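Filed under: Club Evenings > Talks > Walking & Camping

Food on long walks: what to carry, what to leave
Speaker notes, Hanna Gajewski

Slides first, then questions. Keep the stove on the side table for the second half. Ask people at the back if they can hear.

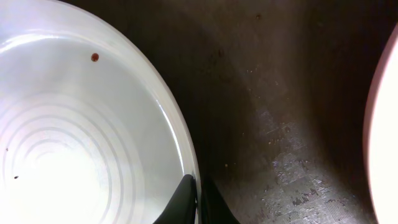
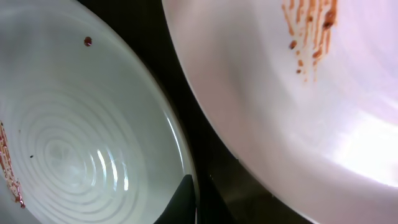
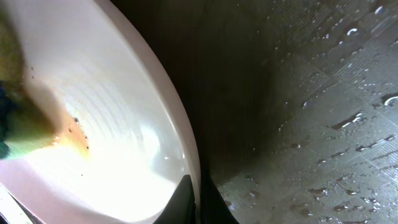
START

Say who I am. Walked the Prakamport route end to end last November with Czesław Nowakowski. Before that, mostly weekends. I am not a dietician, and I will only talk about what I have carried and eaten myself.

Ask for hands: who has come home with food still in the pack? Most will put a hand up. Then ask who has run out. Fewer. Point out that most of us pack too much on the first trip and go on doing it.

WHAT I TOOK THE FIRST TIME

Read out the list from the old notebook. Tinned fish, a full jar of peanut butter, rice that needed twenty minutes on the stove, a bag of apples. The apples got a laugh at the Kaczorowski hut and they will probably get one tonight.

By the second evening I had given the apples away. The rice used up so much gas that I had cold breakfasts for the rest of the week. I should have tried cooking it in the garden on the same stove before I left.

HOW I PLAN IT NOW

One bag per day. Write the day on the bag in marker. Breakfast at the bottom, supper above it, anything eaten while walking goes at the top.

Supper has to cook in the time it takes to boil the water and then stand with a lid on. Couscous, noodles, instant mash. I wrap the pot in a spare hat while it stands.

Breakfast is oats and milk powder, mixed at home. Add water from the bottle if it is raining and I want to get moving.

Lunch is not really a meal. I eat a little at each stop from mid-morning on. Flatbreads, hard cheese, nuts. Czesław sits down for a proper lunch with a hot drink and walks just as far as I do, so try both and see which you like.

Carry 2 spare suppers and no more. If I have eaten neither by the last resupply, I eat one that night and buy less.

Pause here. Pass the day bag round.

RESUPPLY

Show the map slide. The long gap is after Pado. It is 120 kilometres to the next shop of any size, and the small one halfway keeps short hours out of season. Ring ahead. We did not, and we stood outside it for most of a morning.

Junhao Lu posts parcels to himself. He will say a few words if he is here. If he is not, the main points are: write your arrival date on the outside, check that the place will hold parcels, and do not put gas in them.

Do not post a whole trip's food in one flavour. Telmo Alcaraz did this with tomato soup and has asked me to mention it.

WATER

Keep this short as there was a full talk on it in spring. Only say that dry food needs more water than people allow for, and that a dry camp should be planned as a cold supper. Climbing to 2,000 metres with both bottles full is hard work. I would still do it on that last section, where the stream marked on the map was dry when we got there.

STOVE (second half)

Light it outside the back door, not in the hall. Eugeniusz Kozłowski to hold the door.

Show the Trover stove with the windshield on and then off, same pot, same amount of water. Let them watch it. Do not talk over it.

Things to say while packing it away:
Let it cool before it goes in the bag.
Carry a lighter and matches, in different pockets.
Clean the pot the same night. Dried mash sets hard and you will be scraping at it in the morning with cold hands.

QUESTIONS THAT USUALLY COME UP

Does it get boring? Yes. Take chilli flakes and a small bag of something sweet that you are not allowed to open until evening.

What about coffee? Instant. I have carried the proper kit and used it once.

Is bought trail food worth the money? For a few nights, perhaps. For two weeks I found it dear, and I was hungry again by bedtime.

Rubbish: carry it out. Take one strong bag with a good seal and keep it in an outside pocket.

Sign-up sheet for the autumn walk is by the urn. Chairs to be stacked against the far wall afterwards.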